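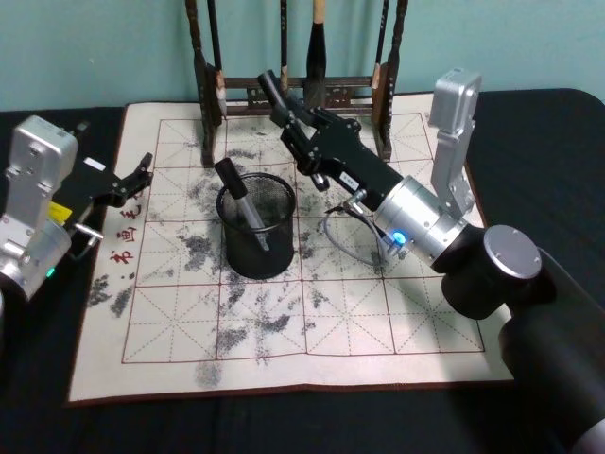

Jasmina Hodžić asks whether the printed grid transfers to the brush or fades with use. On the Dristley practice cloth it does neither under plain water. Ink is another matter: it stays in the fabric, and the cloth is not sold as washable.

Dristley water-writing cloth and brush rack
Item 3485, supplied by Drukgate

Cloth
Light ground with dark red printing. Square cells, each with dashed diagonals and center guides, inside a solid border. Strokes made with water show gray to black and clear as the fabric dries. Allow 30 minutes before folding, longer in a cool room. Dry flat. Do not iron the printed side.

Rack
Dark wood, gateway form. Two turned posts carry the top crossbar, with a carved finial at each end. A lower pair of rails holds openwork panels in a scroll pattern. Brushes hang tip down from small metal hooks on the pegs under the crossbar. One wide brush can hang between thin ones if a free peg is left on the side of the larger head - otherwise the bristles touch when the rack is moved.
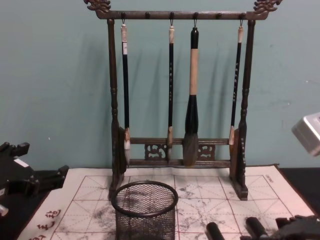
Placement
Stand the rack at the back of the cloth, clear of the cells in use. Pens and markers go in a separate cup. Rinse brushes before hanging and press out the water with a rag, or drips will mark the cells underneath.

Ordering
Cloth and rack ship in one carton. Brushes and pen cup are not included. Replacement hooks are listed under item 457. Orders placed in December ship in January. Questions on spare parts go to Blagoje Tomić at the Drukgate parts desk.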